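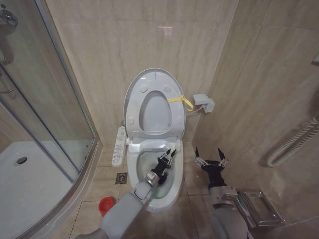
Posted by Halvorsen, March

So the Brididness bathroom run went sideways, and I've been chewing on it ever since. We'd gotten 700 clean cycles out of the arm software at Clastmont, and I was feeling pretty good (too good!). Then with the left fingers down in the bowl, the arm quit listening. Every move command got accepted and logged as done, and nothing moved. I hit the stop button and it took 2 seconds to register – which feels like a year when you're the one standing there.

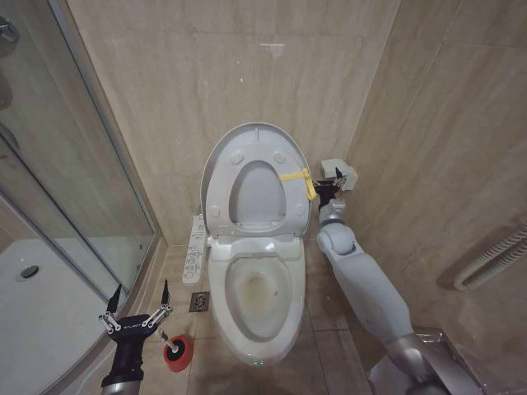 Brididness Notes, No. 2

I went through 3000 lines of log that night. The arm controller had dropped its link and the planner kept talking to a stale copy of the arm state, happy as can be. The stop request was sitting in the same queue behind all that junk. Yikes.

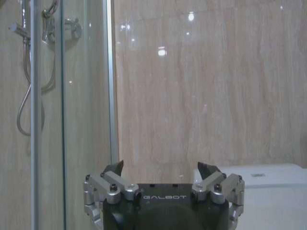
My fix so far is a separate line for the stop, plus a timeout that freezes both arms if the state gets old. I also want a hardware check before every run. The hex screws in the finger pivots are easy to get at, so I'm adding those to the list, and I'll bug Rernon about the connector.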